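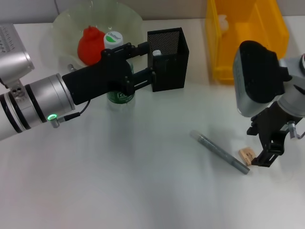 Judite Carvalho did not believe in the list. It had come from her brother by mail, in an envelope from Hitdale with too much postage on it, and it claimed to be a full account of what their aunt had left on the white table in the back room at Vilela. Judite had driven up on Thursday to check it. She read it standing in the doorway with her coat on. One pen holder, black mesh, good. Well, it was black and it was mesh, and it stood up straight, but who had decided on good? There was a small white cap showing over one side of the rim, and the list had nothing to say about that. One glass bowl, large, valuable. She looked at the bowl, which was clear with a bit of green in it and had a wide lip, and she thought of all the bowls she had seen just like it at church sales with masking tape on the bottom.

"Valuable," she said out loud.

"He looked it up," said Culten from the hall. Culten was the lawyer's man, or said he was. He had a folder under his arm and had not opened it once.

"Looked it up where?"

"I couldn't tell you."

"I'll bet you couldn't."

She put her bag down by the door. The house smelled of radiator dust. Her aunt had lived in it for 40 years and had let Judite into the back room maybe twice, both times to reach something down from a shelf that wasn't there anymore. The rest of the time the door was shut and you could hear the radio going. Her brother liked to say the old woman was working on something. Her brother had also once said that a man in Flurkonar wanted to buy their father's car for parts and would send the money by Easter.

She took a pencil out of her coat and went down the page.

One fruit, red, ornamental. The fruit was in the bowl. It was plastic, and she had no quarrel with red. But what fruit? It had bumps on it like a strawberry and it was built like a bell pepper, and she wasn't going to sign for a thing if the people selling it to her couldn't name it.

"What would you call that?" she asked Culten.

He came as far as the doorway and leaned. "Strawberry."

"You're sure."

"Pepper, then."

"It's got to be one or the other."

"Does it?" he said, and went back to his spot by the coats.

She wrote a question mark. Next to the fruit was a bottle with a green leaf on its cap, and the list said only bottle, as if her brother had gotten tired. Plastic, white cap. Her aunt had been a great believer in anything with a leaf on it. Leaf meant it was good for you. She had given Judite pills with leaves on the jar when Judite's marriage ended, and a cream with a leaf when the dog died, and had asked both times, a week later, whether it was working.

It hadn't been working. Judite had said it was.

"There's a figure at the bottom," Culten said. "You'll want to look at that."

She had already looked at it. Her brother had added up the table and arrived at 781 dollars, and had proposed, since they were both adults, to give her half of it and keep the things themselves, out of sentiment. She had never known him to have any. When they cleared their mother's place he had taken the toaster while she was still deciding about the curtains. A person like that didn't pay out almost four hundred dollars for a bowl and a pen holder and a fruit of no known kind. So there was something on the table that was worth more, and either he knew what it was or he only thought he did.

The last line said yellow bin, plastic, empty.

The bin was against the wall. It was the brightest thing in the room, and the sides let a little light through. She bent down, hands on her knees. There was something pale in there. You couldn't tell what it was from where she stood, only that it was white or close to it and that it was near one end.

"It says empty," she said.

"What does?"

"The bin. He's got it down as empty."

Culten turned a page in the folder, the first she had seen him turn. "That's what I have too."

"Did you look in it?"

"I was told it was empty."

"By who?"

He didn't say, and she didn't need him to. She stayed bent over until her back complained. It could be soap. It could be a lid off something, or a folded paper, or one of those blocks you put in a closet. Her aunt had saved candle ends. She'd also, according to a cousin, kept 100 dollars in every room of the house, but that cousin had searched the kitchen the day of the funeral and come out with flour on her sleeves and nothing else.

"If I look in it," Judite said, "and it's nothing, I've driven four hours for nothing."

"You've driven them either way."

"And if it's something, you write it down in front of me, on his list, in pen."

"I don't have a pen," Culten said.

She looked at the pen holder. Then she looked at him, to see whether he was being funny, and decided he didn't have it in him. She held out the pencil.

"Press hard," she said, and went around to the yellow bin.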